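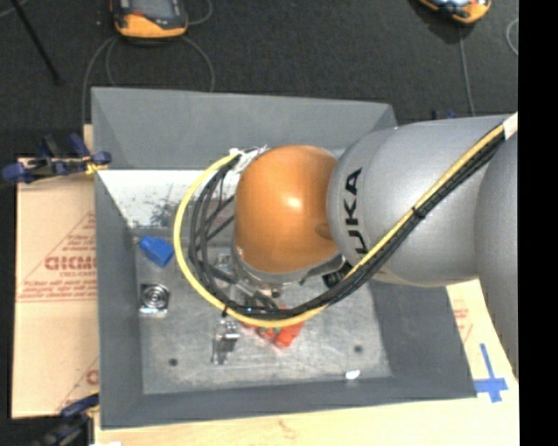 The ferry to Narkulska left at half past six in the evening, and Katherine Ticona had been on the quay since four, partly from nerves and partly because her aunt had always said that a boat will wait for no woman with a suitcase. She had the suitcase, and she had a plum cake in a tin on her knees, and she had the letter, which she had read so often on the train from Jutmont that the fold had begun to give.

It was a short letter. Teodor Myklebust had never been one for long ones, even when they were both twenty and he was writing to her from the lighthouse with nothing else to do all winter. The pear tree had fruited, he said. She had told him once that it never would, and would she like to come and apologise to it?

Thirty-odd lines she had written back, and torn up, and then she had sent a postcard that said yes, July, I'll bring cake.

The crossing was a calm one, and a boy of perhaps six sat down beside her and asked what was in the tin. She told him. He thought this over for a good while, looking at the water, and then he mentioned that he hadn't had any tea, not really, only soup. So she borrowed a knife from the woman at the counter and cut him a slice, and then one for his mother, who was embarrassed and very hungry, and then it seemed rude not to offer some to the old couple opposite, who had been so careful not to look.

By the time the harbour lights came up she was down to less than half a cake, and the tin rattled when she walked.

He was at the bottom of the gangway in a coat she knew — she would have sworn it was the same coat — with his hat held in front of him like somebody at a church door. His hair had gone quite white. So had hers, of course, but she had been there to watch it happen.

"You said you'd bring cake," said Teodor, when he had looked in the tin.

"I did bring it," said Katherine. "It was a long way."

He laughed then, and took the suitcase, and they went up the hill the slow way, past the chapel, to see about the tree.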